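How to lay a checked tablecloth straight (and keep it there through supper)

Posted in: Tables and linens
By Raluca Nedelcu

I love a checked cloth. Green and white is my favourite, then red and white, then that lovely faded blue you find folded at the bottom of boxes at the Ballutstead market, usually with a jam stain that has outlived its owner. Put one over the most ordinary table and suddenly people want to sit down and eat bread.

But checks are bossy. A plain cloth can sit a bit skew and you'd never know, whereas a checked one shows every wobble, and once you've seen it you will look at it all through supper. So this is my method, start to finish, with clearing up at the end. It takes ten minutes the first time and two after that.

What you need

A checked cloth, ironed or at least hung overnight
A tape measure
Four cloth clips or four weights
A spray bottle of water
A tray or board for one end of the table
Paper napkins, more than you think

Choosing the size

Measure the top of the table, both ways, then decide how much you want hanging down. For everyday I like 25 cm on each side. That's enough to look generous and short enough that it doesn't end up bunched in everyone's lap. So you add 50 cm to the length and 50 cm to the width, and that's your cloth.

If your table has a nice edge, think about going shorter. I'm very fond of a table with a painted edge or a bit of coloured trim, and it seems a pity to hide it completely. You can even cut the cloth to sit just on the top, with no drop at all, as long as you fix it down. A bright edge against green checks is such a cheerful thing! Orange is especially good. I've had people tell me orange and green will clash and then sit there all evening admiring it.

For weight, look for cotton of 200 grams per square metre or a little over. Thinner than that and it rucks up whenever somebody slides a plate.

Getting the creases out

Iron it slightly damp, on the wrong side first. Work along the lines of the checks, never across a corner, or you will stretch the squares into diamonds and they won't quite go back. (I did this to a cloth from Skurkico the week I bought it. It's now the picnic cloth.)

No iron? Hang it over a door the night before, mist it all over with the spray bottle and pull the bottom hem gently with both hands. By morning most of the folds will have dropped out. The centre fold is always the stubborn one, so give it another misting once the cloth is on the table and smooth it with the flat of your hand.

Laying it straight

1. Fold the cloth in half lengthways and finger-press a light crease at each end, just at the hem. Open it out again. Those two little creases are your centre marks.

2. Find the middle of each short end of the table and put a scrap of masking tape there.

3. Lay the cloth over, roughly where it should go, and line up the creases with the tape. Don't tug at the corners yet.

4. Now pick one line of the checks, the one nearest a long edge, and follow it with your finger from one end to the other. It should stay the same distance from the edge of the table the whole way. If it drifts, lift the cloth at the far end and set it down again. Lifting is the trick here. Dragging pulls the weave about and you'll spend ages chasing one wavy line round the table.

5. Do the same along a short edge.

6. Walk right round and look at it standing up, then sit down and look again from a chair. 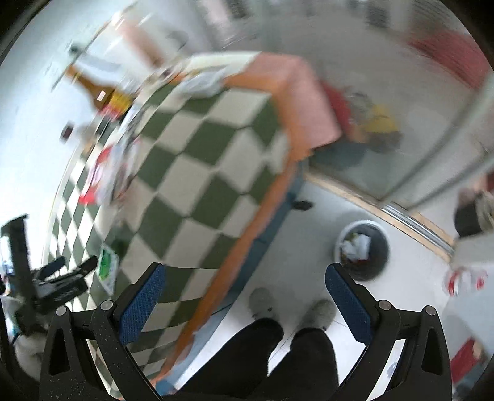
Once the lines are behaving, clip the corners. I put one clip on each long side, near the end, then go diagonally across to the opposite one, the way you'd tighten the screws on a wheel. If your table top is too thick for clips, small weights sewn into the hem work well. Dario Fiore, who taught me most of what I know about feeding a lot of people in a small room, uses old curtain weights, 30 grams each, one in every corner, and his cloths never budge.

You can also put a thin layer underneath - an old flannel sheet is perfect - which stops the cloth skating about and makes the plates much quieter.

Putting things on it

The pattern is busy already, so I keep everything else simple. Plain plates. Plain glasses. A tray or flat board in one strong colour at the end of the table looks wonderful on checks, and it gives you somewhere to set down the things that drip, or the bread, or the pan that arrives before you've found a mat for it. Mine is pink! I thought it would be far too much and I've used it at every meal since.

Bottles are happiest away from the edge and out of the way of elbows, beer included. If you're serving cold ones, put a folded napkin or a saucer beneath each. Glass that has come straight from the fridge leaves a ring, and coloured checks can bleed a bit into the white squares if they stay damp all evening. Test a new cloth before you trust it: wet a corner, press a white tissue on it and see what comes away.

Napkins go in a stack within everyone's reach. For a long supper I allow two per person and put out a few spare.

Clearing up

Leave the cloth on till last. It's tempting to whip it off with all the crumbs inside, and I'm all for that in the garden, but indoors I go in this order.

Paper first. Gather up the crumpled napkins and anything else for the bin in one go, checking inside each for olive stones and forks. You'd be amazed at how many teaspoons leave the house in a napkin.

Bottles next. Tip out the dregs, rinse, and straight into the recycling. Half-drunk ones are the main danger to a clean cloth, so don't leave them standing about while you wash up.

Then plates and glasses, then the tray, wiped on both sides before it goes down anywhere else.

Now unclip the corners and fold the four sides in to the middle, so the crumbs stay in a sort of parcel. Carry it outside and shake it. While it's off, run a damp cloth along the edge of the table and underneath the trim as well. Sticky fingers get under there, particularly small ones.

Washing

Most spills come out if you get to them the same night:

Beer: cool water, dabbed on, then a normal wash.
Red wine: blot it, cover it with salt, rinse from the back.
Tomato: scrape, rinse cold, a little washing-up liquid, leave for an hour.
Candle wax: let it harden, lift off what you can, then iron through brown paper.

Wash at 30 degrees the first few times, on its own. Peg it out by the hem with the checks hanging square and it'll need far less ironing.

Storing

Roll it round a cardboard tube if you have one long enough. If you must fold, fold along a different line of checks each time so the same crease doesn't wear through.

Next time I'll show you how to hem a cloth with mitred corners, matching the squares at the join. It's fiddly and I adore it. Start saving your offcuts for practice.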